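Home Sites Equipment Checklists Archive Contact

Cell inspection before purchase approval, August
Site: Hirndale. Project: Clallano board rework.

Items marked HOLD must be closed before the order goes to Ejigu.

1. Guarding and reach. Stop button within reach of the operator's chair. OK.
2. Table. Slatted aluminum, clamps torqued. OK. Second table budgeted at 900.
3. Chassis isolation. Power cord removed and tagged before side panel comes off. OK. Add tag holder to the order.
4. Part fixture. Printed plate, gray. Accept for trial use. HOLD for production: quote a machined version.
5. Gripper fasteners. Check hex screws on fingers and linkage at start of shift. OK.
6. Fingertips. Wear part. Stock 2 pairs per gripper.
7. Cable routing on arm. Comment: price a sleeve kit. HOLD.
8. Static control. Ground point fitted, wrist strap tester missing. HOLD.

Clallano cell, gripper work on desktop computer parts:
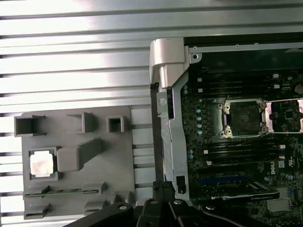
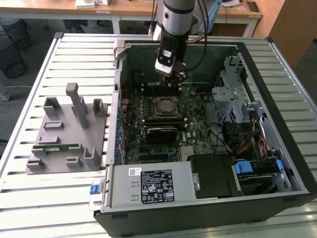
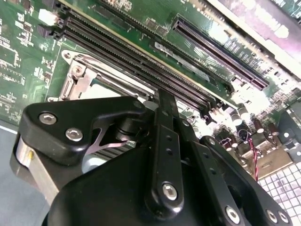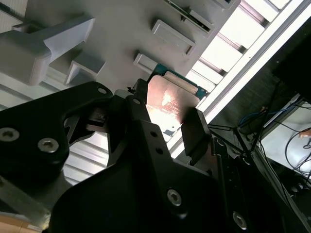 Merero replied that item 4 should not wait for production. Their view is that a machined plate ordered with the cell ships on the same freight, and that a later order would carry its own setup charge. They also asked for the spare fingertips to be moved out of capital and into consumables.

Response: fingertips moved. Plate stays on HOLD until the slot layout is frozen.

9. Lighting. Glare on bright metal can upset the wrist camera. Diffuser quoted at 34 each. Approve.
10. Spares allowance. 1,000 for the first year, fingertips now excluded.
11. Floor. Cables off the walkway before acceptance. Recheck at 7:30 a.m. on install day.

Open: 4, 7, 8.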